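Can a robot arm set up our coffee trays yet, or is it too early?

Last updated: 28 April 2020

Asked by Custódio Arruda

I manage the break areas for a training center in Cestitz. We have coffee points on three floors, and every morning somebody must prepare the trays: creamer on one side, coffee in the middle, sugar on the other side, all laid one over the other so that a guest can take one without pulling out the rest. We use 2,000 sachets in a normal month, and in December it is more.

My director saw a video of a robot arm which packs chocolates in a box, very fast, and now he asks me why we cannot have the same for the trays. He has found a small arm from a seller called Drarel and he wants my opinion before he signs. I am not a technical person. My questions are:

Is it realistic today that a machine takes small flat packets from a loose pile and lays them in a straight row?
If yes, does it need somebody standing next to it?
If no, what is the hard part? To me it looks like very easy work, and my colleague does it while she is talking on the telephone.

I thank you in advance for any experience, also bad experience.

Answer by Mamta Ahuja (accepted)

I work in maintenance at a packing plant, and we have had arms on two lines for some years. I will try to answer in order.

Picking from a loose pile: possible, but not with the small arm alone. The chocolates in your video arrive on a belt, each one at a known distance and lying the same way. Your packets do not arrive, they are poured from a bag. So you need a camera above, software which finds the top packet, and a suction cup. The suction cup is the first problem. A sugar packet is a paper cushion with grains that move inside. The surface has wrinkles and the air goes in at the side. We tried three kinds of cup at our plant with similar packets, and in a test of 1,208 picks we had 90 where the packet fell or did not come up at all. For a factory this is bad. For a coffee tray maybe you can live with it, but then somebody must look.

Laying in a row: the position is not so difficult, the overlap is. Every packet leans on the one before, and if the first one slides, the whole row slides. A person feels this and corrects it with one finger, without thinking. The arm does not feel it unless you pay for force sensing, and also somebody must program what to do with that feeling.

Somebody next to it: yes. At minimum to fill the pile, change the tray and repair the row. I think your colleague would finish the tray before the arm is ready to start.

If you want an opinion for your director, I suggest to write down the steps as the person does them, and put beside each step if a machine can do it now. I did it like this for our own coffee corner:

1. Put the empty tray on the table in the same place every time. A machine can do this, but a piece of tape on the table is cheaper.

2. Open the bags and pour out the packets. I would not give this to an arm. Bags are soft and every bag opens differently.

3. Lay the rows, one kind after the other. Creamer and coffee sachets first, sugar last. One hand brings the next packet while the other hand keeps the row in order. Two hands doing two different things at the same time is still expensive in a machine – look how many packets are lying in all directions here, and each one must first be turned.

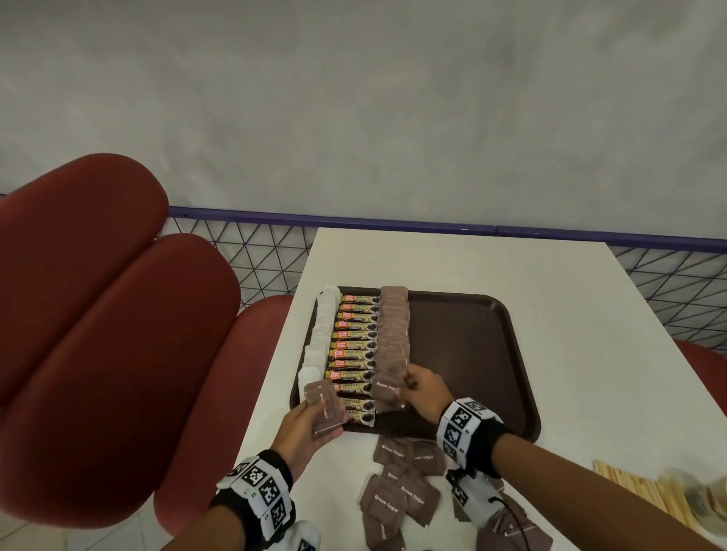 4. Put out the sticks and the cups. For cups there are dispensers which work well and need no robot. For sticks also, if all the sticks are straight.

5. Check and carry the tray to its place. Person.

So from five steps I would give a machine one, the cups. We bought a simple cup dispenser from Prornix and it has given no trouble so far.

Answer by Finbarr Tully

Don't buy it. Get a rack with slots, drop the sachets in, finished. Ours holds 300 and it is filled twice a week.

Answer by Iestyn Probert

I agree with Mamta for the most part, but I would say "not yet" and not "no". There is good progress with arms which learn from watching people's hands, and folding, sorting and laying out small things are exactly the tasks they try. I have seen a demonstration where an arm placed tea bags in a box. It was slow, and the presenter helped it two times – but it did finish the box.

For Custódio: ask Drarel if you can bring your own sachets to their demonstration. Bring a full bag and pour it on the table in front of them. If they ask you to put the packets straight first, you have your answer.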